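Who Should Pay for the Last Mile of a Bus Route?

By Pendo Makokha

The Taltstead town council will soon decide whether to keep its evening bus service to Grikgate. The staff report before the council treats the matter as one of cost per rider. On that measure the service performs poorly, and the report recommends that it end. This essay argues that the measure is the wrong one and that the council should set the recommendation aside.

Public transportation is often judged as though each trip stood alone. A bus leaves with few people aboard, the fare box shows a small return, and the trip is marked as a loss. Residents do not plan their lives one trip at a time. A person who takes the morning bus to work must also have a way home. When the late bus is withdrawn, the morning rider often buys a car, or turns down the job, and the loss appears later in a different column of the budget. 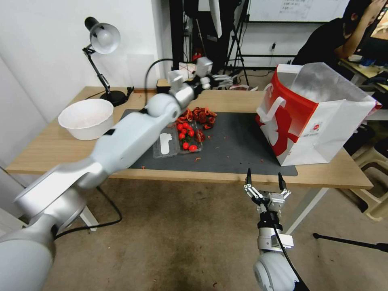

The evening service carries 79 riders on an ordinary weeknight, according to the council's own report. Critics have called this number small. It should be read beside the size of the place served. Grikgate has 2,000 residents, many of them past driving age and many others too young to drive. For such a community, the figure represents a steady and serious use of a public service.

The critics deserve a fair hearing. Octavio Cabrera, who has written on the subject with care, holds that the town would do better to give eligible residents vouchers for private rides. His proposal has real merit in areas where drivers are plentiful. It is less persuasive in Grikgate, where a resident may wait a long time for a driver willing to make the trip. A voucher has little value when there is no one to accept it.

A further objection concerns fairness to taxpayers who never ride the bus. The objection is sincere, but it would apply with equal force to the library, the swimming pool and the road to the quarry. Towns exist in part to share the expense of things that their members use unequally. The proper question is whether the service meets a need that the town has reason to recognize.

Employers also have an interest that the report passes over. Workers on the late shift at Stergiou, among the larger employers on the route, depend on the 28 minutes between the end of their shift and the last departure. A timetable is a kind of promise, and businesses hire on the strength of it. Should the promise be withdrawn, the council ought at least to estimate what it would cost those who relied on it.

The experience of Tolemeck is instructive. That town ended its evening buses in November and offered no replacement. Atieno Kinyua, who spoke at the public hearing there, asked that the decision be reviewed after one season. Her request was modest and sensible, and it was refused. Taltstead should be prepared to do better, whatever it decides.

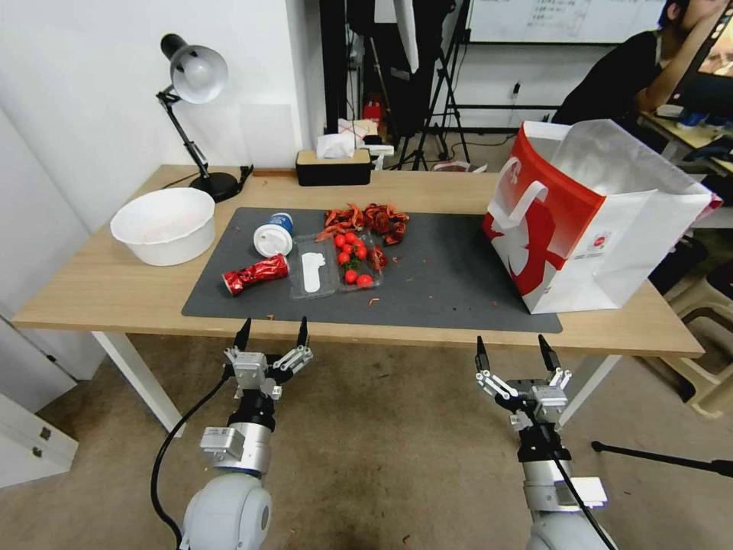
What the Council Should Do

The council should keep the evening service for two more years under its present timetable. During that period it should collect information on why people ride, where they are going and what they would do without the bus. Counts taken at the door cannot supply those answers.

It should also publish the full cost of the alternatives, including vouchers, in a form that residents can compare. The present report gives the expense of running the bus in detail and says very little about the expense of removing it.

Finally, any later proposal to end the service should come with a hearing held in Grikgate itself, at an hour when the last bus is still running.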